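**Yilma Kitchen Share, members' meeting, October**

Chair: Kedir Mamo. 13 members present. Started at 7:10.

**Dues.** The balance is $3748. Dues stay the same until spring. Two members are behind and will get a letter.

**Fridge.** The seal on the left door is failing again. Erkbridge quoted a new one — Kedir will ask if they can fit it before the holidays.

**Plates and fruit.** Agreed to keep the small round plates for the snack table and give the chipped bowls away. Fruit order stays with Mokis, 10 boxes a month.

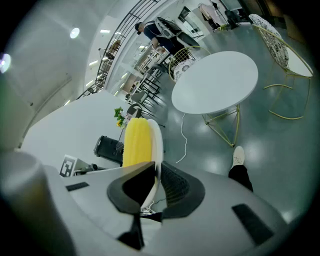
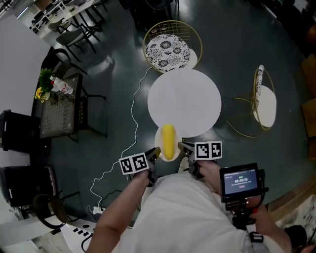
*Item 3, plates and fruit. Second photo: small white plate with the yellow banana shape.*

**Shelf labels.** Old labels come off by the end of the month. Name and date on everything, including jars.

**Key list.** Two keys still not returned. Lock change put off to next meeting.

**Other business.** Clovulico flyer approved with one change — the phone number was wrong.

Closed at 8:25.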